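Haushaltsrobotik (Stand der Technik)

Zuletzt bearbeitet: Mai

Haushaltsrobotik bezeichnet Maschinen, die Arbeiten in Wohnung oder Werkstatt übernehmen: Wischen, Aufräumen, Wäsche falten, Teile einsortieren. Saugroboter seit Jahren verbreitet, alles mit Greifarm dagegen kaum über Versuche hinaus.

Stand
Greifen fester, bekannter Gegenstände klappt meist. Schwierig: Stoff, Folie, Durchsichtiges, sehr Kleines. Im Flurisport, einem Vergleichstest der Werkstatt Holzer in Etitz, liefen 141 von 200 Aufgaben ohne Eingriff durch. Beim Ecken-Säubern nur 17 von 30. Häufigste Abbrüche: Greifer setzt zu hoch an, Krümel nicht erkannt, Zeitlimit.

Werkstatt
In der Fertigung etwas weiter, weil Teile dort immer gleich liegen. Umrüsten bleibt Handarbeit. Das System Floltlow soll beides können, Küche und Werkbank, braucht aber für jeden neuen Raum eine eigene Einrichtung. Dauer je nach Raum sehr unterschiedlich, verlässliche Angaben felen.

Ecken und Kanten
Gilt als Prüfstein. Profilschienen sammeln Schmutz, glänzende Böden spiegeln, gemusterte Flächen erschweren das Erkennen kleiner Krümel. Zwei starre Finger kommen an eine Fuge oft nicht flach genug heran.
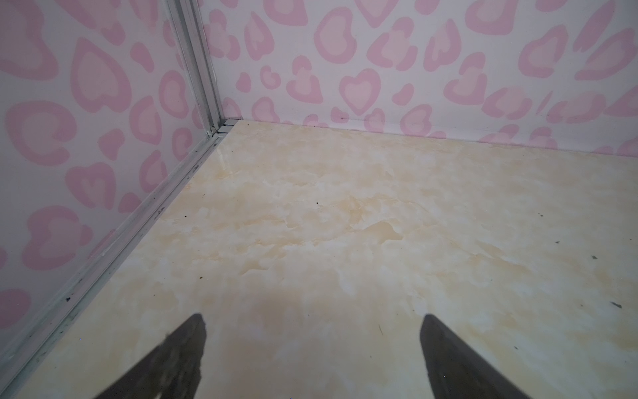
Auf der Diskussionsseite widerspricht Floltlow der Gewichtung: Ecken seien ein Sonderfall, im Alltag zähle, ob der Tisch abgeräumt ist, und das gehe inzwischen ganz ordentlich. Belege dafür stehen noch aus. Einheitliche Messverfaren gibt es bislang nicht, Ergebnisse daher nur bedingt vergleichbar.

Kategorien: Robotik | Haushalt | Automatisierung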